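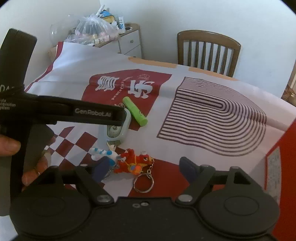

1/ Table height

A thread on setting up a table for small handwork: mending, model kits, soldering, beading, whatever you do with your hands close to your face. I've rebuilt mine more often than I'd like to admit and I have opinions now.

2/ Most kitchen and dining tables are fine for eating and too low for close work. You end up bringing your face down to the work and your neck pays for it by evening. If your neck hurts and your chair is decent, look at the table before you buy another chair.

3/ For sitting, I want the work an inch or two above my elbows. For typing you want it lower, so one table won't do both jobs well. I tried for years. Now I type in the other room.

4/ For standing, my bench top is 43 inches off the floor. I'm average height. My sister is shorter and hates it, so please don't copy my number. Stand up straight, bend your elbows, have someone hold a tape measure from the floor to your forearm. Start there and add a little for fine work.

5/ Cheap way to test before you build anything: stack books under a cutting board on the table you already have. Work like that for a few evenings. Add a book, take one away. I did this after I had already cut the legs for my first bench — wrong order.

6/ The table

My sitting table is a used Vivberg. It was sold as a desk for a kid's room and it's heavier than it looks. I paid $105 with the delivery, which was too much, but the top is thick enough to take a clamp and it doesn't wobble when I lean on it.

7/ Wobble matters more than size. Before you buy used, put both hands flat on the top and push sideways. If it sways in the seller's garage it will sway at home. A brace across the back legs fixes most of it. One flat board, four screws.

8/ You need less surface than you think. I actively work in a patch the size of a place mat. Everything past that is storage, and it fills up. When I had a six-foot top I had six feet of stuff on it.

9/ Light

Two lamps beat one bright one. With one lamp, your own hand throws a shadow right where you're looking. Put one on each side, both a bit in front of you, and the shadows mostly cancel out.

10/ Mine are Droris clamp lamps. They're nothing special, but the arms stay where you put them. The base of the clamp dents soft wood, so I stuck a scrap of leather under each one. I keep the heads 14 inches above the work. Closer than that and I bump them with my forehead.

11/ Bulbs: get two of the same kind, from the same box if you can. I ran one warm and one cool for a winter and matched a lot of thread badly. I still have a gray sweater with a green elbow.

12/ If your table is near a window, sit sideways to it. Facing it, you squint. With your back to it, you're working in your own shadow until the sun goes down.

13/ The chair

No arms, or arms you can take off. Armrests hit the table edge and keep you too far back. I took mine off with a hex key and put them in the closet, where they have been since.

14/ I use a Nygård stool with a footrest bar. Feet need to be on something. If you raised your seat to suit a taller table and your feet are now dangling, a box works. So does a phone book, if you still own one.

15/ The surface

White or light gray if you drop small dark things. Dark if you drop small light things. I do both, so I have a two-sided mat from Idum and flip it. The dark side shows every bit of lint, but you can wipe it with a damp rag.

16/ A raised edge on the front saves more parts than any tray. I glued a strip of trim along mine, about as thick as a pencil. Sand the top corner round or it will dig into your wrists. Leave a gap at one end so you can sweep the crumbs out.

17/ An apron clipped to the underside of the table works too. Jewelers do a version of this with a leather sheet. I tried it with an old pillowcase and thumbtacks, then forgot and stood up. Use clips.

18/ Tools

Keep out the ones you used today. The rest go in a drawer. I had a nice rack on the wall for a while and spent a lot of time arranging it. The drawer gets more work done.

19/ Put the tools for your right hand on the right and the ones for your left on the left. Sounds silly to write down, but look at your own table and see how often you reach across yourself.

20/ Breaks

I set a kitchen timer and get up when it rings. Look out the window at something far away, shake out your hands, drink some water. If I skip it I make a mistake in the next ten minutes and spend twenty undoing it.

21/ What I'd change: I'd put an outlet strip under the front edge. Mine is on the floor behind the table and I crawl for it every time. I'd also buy the mat one size smaller, because it hangs over the side and curls in July.

22/ A few people asked about magnifiers. I've tried three and like none of them, so that's a separate thread once I've borrowed a fourth. Send me the one you use, and say if you wear glasses with it.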